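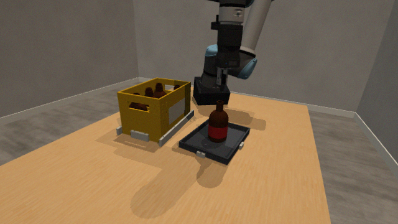

Friday, October. Crown closure leak check, continued

Carried on with the cap seal work from last week. Same lot of Laitinen crowns, same bottles from Pilstead, new liner compound from Somton on half of them. Bench temperature steady through the morning. The cold room was in use by another group until after lunch, so the chilled set went in late and will be read on Monday's sheet.

Crimper setup first. The throat was reground by Doresen and came back without a certificate, so I gauged it before use. Outside diameter of the crimped skirt was inside the go/no-go on every trial bottle, but the skirt flare was uneven on one side. Loosened the head, cleaned the seat, found a curl of metal under the spring cup. Removed it and repeated. Flare is even now. Anything crimped before that point is marked with a cross on the base and should not go into the results.

Fill was carbonated water from the small keg, not product. Filled to the shoulder mark, capped at once, inverted for 90 seconds, then stood upright. Bottles that foamed over during filling were set aside and dried. The old liner is forgiving of a wet lip. I don't yet know whether the new one is, and I would like to test that separately with a controlled amount of water on the finish.

Leak check by submersion in the warm bath, cap up, lights behind. Results so far:

Old liner: no bubbles from any bottle during the soak.
New liner: 3 bottles with a slow bead at the skirt, all on the same side as the glass seam. Dried and soaked again. 2 of them repeated, the third did not.

The seam side is suspicious. Ran a fingernail over the finish and could feel a slight ridge on both repeat leakers. Old liner compound is softer and probably flows over it. Asked Pilstead for the mold numbers on this delivery, no answer yet. If the ridge belongs to one mold, the liner is not really the problem and we can sort the glass on arrival.

Torque to remove was not measured, as the fixture jaw is cracked. Replacement is on order.

Pressure gauge note: the piercing gauge reads low when the rubber is dry. Wet the rubber first and wait for the needle to settle before writing anything down. The first page of readings from Tuesday was taken dry and has been struck out. The repeats are on sheet 491.

Bath thermostat overshoots after the lid has been open. Let it come back before loading the next set, or the headspace pressure will not compare between sets.

To do:
Section the caps from the leakers and look at the liner under the low-power scope.
Wet lip trial, both liners.
Ask Doresen for the regrind certificate again.
Label the keg. Somebody had it down as plain water on the store list.

Bath drained and left open to dry, crimper head covered.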